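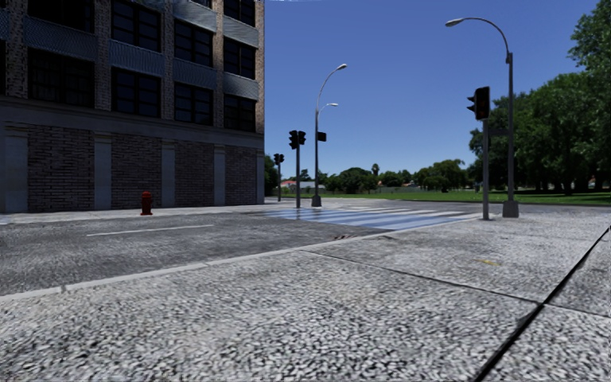
STREETS AND SIDEWALKS

Joint sealing and slab repair: what changes this season

The concrete sidewalk program in Noltby moves to a new joint specification with this issue of the work schedule. Property owners with frontage on a scheduled block should read the section on access before work starts. Contractors should read all of it.

The old specification treated every joint in a sidewalk the same way. A crew raked out whatever was loose, blew the groove clean and poured sealant to just below the surface. For contraction joints, the shallow grooves that tell a slab where to crack, this is adequate. For expansion joints it is not. An expansion joint runs the full depth of the slab and has to close up in hot weather and open again in cold. If the groove fills with grit, the slab has nowhere to go, and the edges chip or the whole panel lifts.

Under the new specification an expansion joint is cleaned to the top of the existing filler board. Where the board has rotted, it is cut back and replaced. A foam backer rod goes in next, sized slightly larger than the gap so that it stays put under compression, and the sealant is placed on top of the rod. The rod sets the depth of the sealant and keeps it from bonding to the bottom of the groove. Sealant that is stuck on three faces tears. Sealant that is stuck on two faces stretches.

The sealant itself is a self-leveling product supplied by Cotico on flat ground and a non-sag grade on ramps and on any sloping approach to a corner. Crews may not substitute one for the other. Self-leveling material placed on a slope runs to the low end before it skins over, and the high end is left short.

Corners are handled separately. The slabs at a corner are cut to odd shapes to follow the curb, and joints meet there at angles that a straight run of sidewalk never has. Sharp, narrow points of concrete break off first. Where a joint leaves a point narrower than 18 inches, the slab will be recut at the time of repair so that the joint meets the curb more squarely. The same applies around pole bases and utility covers – a separate isolation joint is required, and it may not be merged with the nearest expansion joint to save a cut.

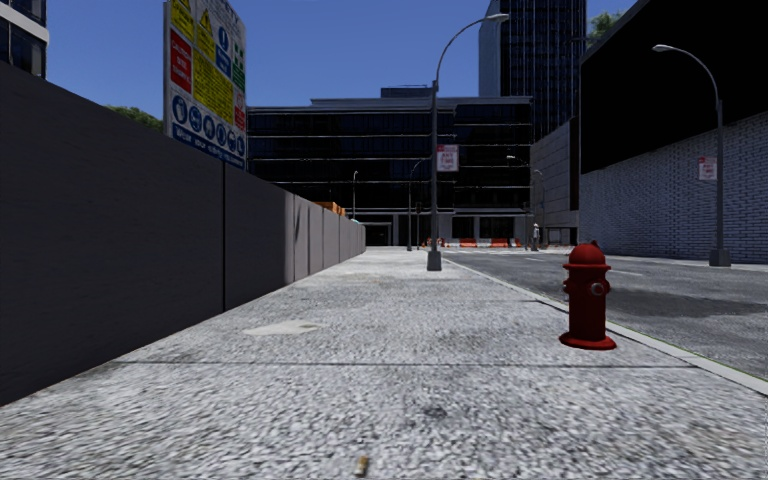

Patching is the other item that draws questions. A thin mortar patch over a worn area is usually finished smoother than the concrete next to it and shows up as a lighter spot. Color is not a defect, and a request to replace a patch on color alone will be declined. Finish is a different matter. Patches placed under this program must be broomed while still workable, and any patch that sounds hollow when tapped with a hammer will be taken out and redone at the contractor's cost.

Minimum patch depth is 3 inches on driveways and alley crossings. On an ordinary walk a thinner patch is allowed if the edges are saw cut. Feathered edges are no longer accepted anywhere. They curl.

Trip hazards caused by one slab standing above its neighbor will be ground down if the slab is otherwise sound. If it is cracked through, it will be replaced. Where tree roots are the cause, the slab goes on the list for the root review and nothing is ground until that review is closed.

Schedule and access

The Ngubane Street blocks come first, followed by Sarnel Avenue between the school and the rail bridge. The contract covers 1525 linear feet of joint and 19 full slab replacements. Joint work closes half the width of the walk at a time. Slab replacement closes the full width, and a signed detour to the opposite side of the street will be in place before any concrete is broken.

Vehicles may not cross a new driveway slab until the barricades are removed. Moving a barricade to get a car out leaves tire marks in the surface that cannot be repaired without pulling the slab – the cost of that is billed to the property.

Construction fencing put up by private builders is covered by a separate permit. If a fence panel stands over a joint that is due for sealing, the permit holder will be asked to shift the base before the crew arrives. Joints that cannot be reached are moved to the October list.

Damage to finished joints should be reported through the public works request form under "Sidewalk, other." Give the nearest street number and the side of the street. Reports without a side are returned.

Posted 17 June 2025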